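I've wanted to get inside the Ursu workshop ever since they moved into the old print building, and on Wednesday I finally did! They opened the doors at 10 for a public day and I was there early enough to get one of the good cookies.

The first room was mostly posters and a very long line for the kids' table, so I went straight to the back where the arms were running. There were two of them, each with its own bench, and you could stand right up at the rope. I'd seen plenty of clips online, but being a few feet away is a whole other thing. You hear the motors change pitch when the arm slows down, and everyone around you goes quiet without meaning to.

Candela Bravo was running the bench on the left. She's been working on grasping for years and she explains things the way a good bike mechanic does, pointing with a pen and waiting for you to catch up. I asked her why the fingers had so many joints and got a proper answer – the linkage lets them close in parallel on something flat or curl a little on something round.

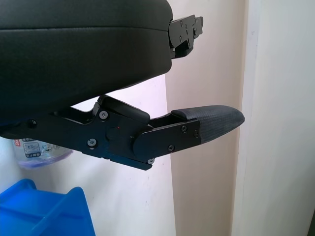

She also let a few of us push on a spare fingertip with our thumbs. It had more give than I expected, a bit like a pencil eraser, and she said they go through a lot of them. The texture matters more than the squeeze, apparently. Too smooth and things slide, too soft and the pad tears at the screws.

Then came the sorting demo, 13 objects from a mixed pile. It dropped a tape roll and a sponge, went back for both, and got a round of applause for the sponge. I clapped too. I may have clapped the loudest.

I stayed until they started stacking chairs, and walked home with a Zindar sticker on my jacket and a page of notes I can barely read. They're planning another one in May, with the mobile base running if it's ready by then. I've already told my sister she's coming.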